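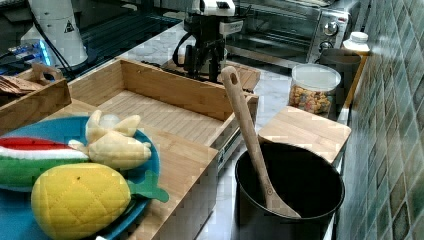

Play and Materials, Session 11
Handout 2: Soft food, real kitchen

Welcome back! I have been looking forward to this session since August, because it's the one where we get to talk about pretend food, and I could talk about pretend food for all 180 minutes (I won't, we have the sorting exercise to get through).

Last time we looked at the play kitchen as furniture. This week we go smaller, down to the things a child picks up. The question to carry through the session is this: what does a piece of toy food ask a child to do?

Start with fruit

Take a plush banana with its peel partly opened into flaps. What a wonderful object! A closed banana is a yellow shape you can put on a plate. Give it flaps and a child has something to do before serving. Watch how long a three-year-old stays with the flaps. In my old classroom at Braron one boy spent most of a morning opening and closing his, and telling the banana good night each time.

A plush watermelon slice works differently. It is already cut, so the story begins after the knife. But look at what it teaches about layers: red, then a white stripe, then the green rind. Children who have only met watermelon in cubes will ask about the white part, and then you're off into a lovely conversation about which bits we eat.

The pineapple is my favorite for hands. The diamond pattern is quilted into the yellow, so a child can follow the lines with a fingertip. Try it with your eyes closed. Then try describing it to a partner without using the word "pineapple" or any color.

Set all three on a blue plate and you have a beginner's color talk ready to go - yellow twice, red, green, blue - with no flash cards anywhere.

Real tools next to toy food

Many of you wrote in your reading responses that toy food should go with toy dishes. I used to think so too. Now I mix them happily. A black pot with some depth to it and a wooden spatula with a hole near the top of the handle give a child honest weight and real sounds, and the soft fruit keeps everything forgiving. Drop a plush pineapple into a pot from shoulder height and see who laughs.

Keep glass, sharp edges and anything that heats up out of the children's area, of course. You know this from Session 2, but it goes on every handout.

Boxes and trays

A big open box with tall sides and a slatted floor is a market stall, a delivery crate, a boat. Light bamboo is nice because it doesn't shout over the colors of the food. A small tray with a cut-out handle belongs beside it, since carrying is half of restaurant play. Let the tray be a little too full!
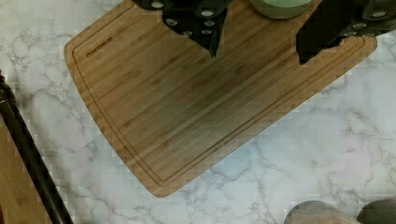

Dede Arthur
Course Instructor, Play and Materials

The cutting board deserves a section to itself. Students tend to hand one out and move on, and they miss so much.

Look for a groove. A board with a shallow groove running just inside the rim has a border built in, and children notice borders. Some will drive a finger along it like a road. Others will treat it as a fence and keep all the food inside. Write down which, and what they say while they do it.

Look for grain, too. Bamboo has fine lengthwise strips, and you can ask a child to lay the banana "the way the lines go" or "across the lines." That is real spatial language, and it came free with the board. Rounded corners are a plus with small hands about.

Please don't throw out a board for having a grayish patch in the middle. Check it for splinters, and if it's smooth, keep it. A child at Multcombe once told me a mark like that was "where the soup goes," and we served soup there for the rest of the term.

For the sorting exercise

Work in pairs. Choose one soft food, one container and one flat surface. Give yourselves a few minutes to play with them properly, both of you, out loud. Then note:

- the first thing your hands did
- any words about texture, place or size
- the moment one of you changed the story

Bring your notes to the Cevomness visit. Reading for next time is the Abubakari chapter on loose parts, and do look at the margin drawings, they're terrific.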